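Payroll sync ticket: contractor pay landing with no tax taken out

4 minute read

Okay, writing this all up in one place because I've now explained it on the phone twice and I keep forgetting bits.

We run payroll through Flirent, and the hours come over from Cunasetti, which is what our contractors use for timesheets. Most of our contractors bill us as businesses and get paid gross. A few of them got moved to regular employee treatment back in June, so they should have income tax and the employee share of everything else withheld, like anyone else on staff. I changed their worker type in Flirent, saved it, got the green check mark, and went home happy.

Then the first pay run came through and one of them got the full amount. No withholding at all! Gross and net were the same number, and the employer side was blank too, so it wasn't just a display thing on the pay stub.

What I tried first, in order:

- Logged out and back in (I know, I know)
- Re-saved the worker type
- Checked the tax setup page for missing state info, all filled in
- Ran a preview for that one person with a $300 test payment. Net pay came back as $300.

So I opened this ticket. First reply from support asked me to clear my browser cache, which I did, and the preview was exactly the same. Second reply asked for the export file from Cunasetti, and that was a much better question.
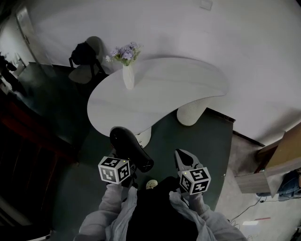 Posted by: payroll admin, Tedosmont account
Status: Solved, left open for comments

I pulled the export on Sunday evening with a cup of tea and went through it column by column. Every line has a pay code on it. Regular staff come over as code 2 and business contractors come over as code 9. The people I had switched were still on 9! Flirent was reading the code on each line and letting it win over the worker type on the profile. So my change was saved fine, it just never got a look in once the hours were imported.

I fixed the code in Cunasetti for one person, sent the hours over again and ran the preview. Still no withholding. I may have said a word out loud at this point.

Support got back to me the next morning and said a re-sent timesheet doesn't replace lines that are already sitting in an open pay run. You have to delete the imported lines first, then pull them in fresh. They're in the pay run under Imports, and the delete option is in the little menu with the dots (took me ages to find it). Did that, imported again, and there it was, tax coming out and the employer side filled in. Lovely.

Then I did the rest of the switched people the same way. Some 200 lines in total, but you can select them all at once so it's quick.

For the pay run that had already gone out, I couldn't edit it. Support had me do a correction run instead, dated to the same quarter, and we're recovering the employee's share over the next few paychecks, which we talked through with them first. Our accountants at Maes looked over the correction before I hit submit, and I'd do that again, I was not about to guess at the deposit amounts.

Still waiting on an answer about whether Flirent can show a warning when the profile and the pay code disagree. I've asked for it as a feature request. If you have the same setup, please go add your vote!

Related tickets

Pay code missing after timesheet import
Correction run shows wrong quarter
How to change a worker type mid-year
Duplicate lines in an open pay run
Employer taxes blank on preview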